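Working outdoors: Soledad Dvorak on moving her desk to the patio

Soledad Dvorak has kept the accounts for Halliday, a small garden supplies firm, for most of her working life. Since March she has done the job from the patio behind her house whenever the weather allows it. She goes out after breakfast and comes back in when the light gets too strong for the laptop, usually by late morning.

“I had a perfectly good desk upstairs,” she says. “It faces a wall. I moved out here for a morning when the decorators were in and I kept coming back.”

The table was bought for meals. It is round, with a glass top, and it was never meant to be an office. The glass has a rippled surface, a bit like water over pebbles, and that caused the first difficulty.

“The mouse went all over the place. I would move it an inch and the pointer would be in the corner of the screen. I tried a magazine under it, and then a tea towel folded in half, which was worse. In the end my neighbour Chaimae Benkirane gave me a mouse pad she had in a drawer. It's got soft pinks and greens on it. I wouldn't have chosen it, but it works and I've grown to like it.”

The mouse itself is blue. She picked a bright colour on purpose, having once left a black one outside overnight on a dark chair.

Other things tend to collect on the table through the morning. She brings out something to read, and a drink, and whatever needs sorting that day. She says she used to clear it all away before starting work and has stopped bothering.

“If I tidy first, I never get to the invoices. As long as there is space for my hand and the computer, I leave the rest. Books can stay. Cups I take in at lunch, mostly.”
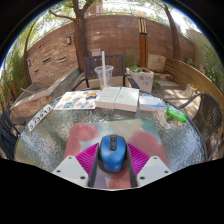 Chairs, glare and wind

The chairs took longer to get right than the table. Dvorak began on one with a slatted back and found it too hard after an hour. She now uses a wicker one with a curved back and arms.

“It's lower than an office chair, so I sit on a cushion. Up to two hours is fine. After that I get up and water something.”

Glare is the other problem. The glass catches the sun, and she turns her seat as the morning goes on. Wind matters less than she expected, but she no longer takes loose paper outside. Receipts are entered indoors.

Her colleague Kyung-tae Oh was doubtful about the arrangement at first. “He could hear birds on the phone and thought I was on holiday,” she says. He has since asked her what the table cost. She paid 120 for it second-hand, with the chairs bought separately.

She expects to go back upstairs when it turns cold. The mouse pad will go with her.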